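Ticket 2192
Right arm stops above the dough, planner reports "goal reached"
Project: Viltent
Component: motion planning / perception
Status: open, waiting for review
Reported by: Maite Rivas
Assigned to: Remo Stöckli

Summary
With the two-arm cell running the cutting task, the right arm moves to the pre-cut pose, starts the downward stroke and ends it too high. The planner returns success and the task moves on to the retract step. There is no fault on the arm controller and nothing in the safety log. It started after the February merge of the new depth filter.

Steps to reproduce
Start the cell with the standard launch file.
Load the task "cut_single" with the default tool profile.
Put the tray and the dough in the middle of the table and run the task.
Over 20 runs, nine ended the stroke too high. The other runs were fine with the same settings.

Expected
The stroke ends at the height set in the task file, measured from the tray.

Comment – Remo Stöckli
Could you attach the planner log and the point cloud from one good run and one bad run? Please also say which version of the Lana planner you are on. There was a bug with goal tolerance in the last release, though it gave a warning when it happened.

Comment – Maite Rivas
Both attached. Planner is the current release and there is no warning in either log. I put the goal tolerance back to the old value and it made no difference. I also tried the older arm driver in case the joint readings were late. No change there, so I have gone back to the new one.

Comment – Remo Stöckli
The goal pose itself is different in the two logs. The planner is doing what it is told and the height it is given is wrong. In the bad run the tray surface comes out 10 mm above where it is in the good run. I'm moving this to perception and adding Roswitha.

Comment – Roswitha Eder
I went through the clouds. The plane fit picks the tray by looking for the largest flat patch inside the work area. The tray is shiny steel, and where the arm reflects in it we get holes and some stray points. The old filter threw those points away. The new one fills the holes from their neighbours, and if the neighbours belong to the gripper finger the patch is pulled upwards. You can see it in the bad cloud if you colour by height – the right half of the tray is tilted.
Two things to try:
Set fill_holes to false in the depth filter config.
Take the tray height once, before the right arm moves in, and keep it for the whole stroke.
The second is the better fix, but it needs a change in the task file.

Comment – Maite Rivas
Tried the first. All good on tray height, but the dough outline is now ragged and the cut position wanders sideways. I would not ship it like that. Trying the second now.

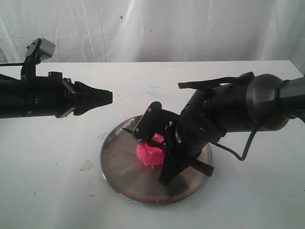
Category: Perception > Depth > Reflective surfaces

Comment – Maite Rivas
The picture goes with the height question. The right gripper has the serrated tool at the top of the pink dough, and the lower finger reaches down past the rim of the tray, with the dark reflection over the right half of the steel. That is the area Roswitha means. The left arm is at its waiting pose with the gripper closed and takes no part in this step.
With the tray height stored before the approach, the goal pose is the same in every run so far. fill_holes is back to true and the outline is clean again.

Comment – Leopold Frei
Please check what happens if the tray gets pushed during the stroke. A stored height is fine, a stored position is not. In the Gasser branch we kept both and had to take it out again.

Comment – Maite Rivas
Only the height is stored. The x and y values still come from the live outline. I have added a check that stops the task if the stored height is older than the current task start.

Comment – Remo Stöckli
Looks right to me. The planner should still not say "goal reached" without any sign that the goal has jumped between two updates, so I have opened a separate ticket for a warning. Leaving this one open until the change to cut_single is reviewed.

Next step: review of the task file, Roswitha Eder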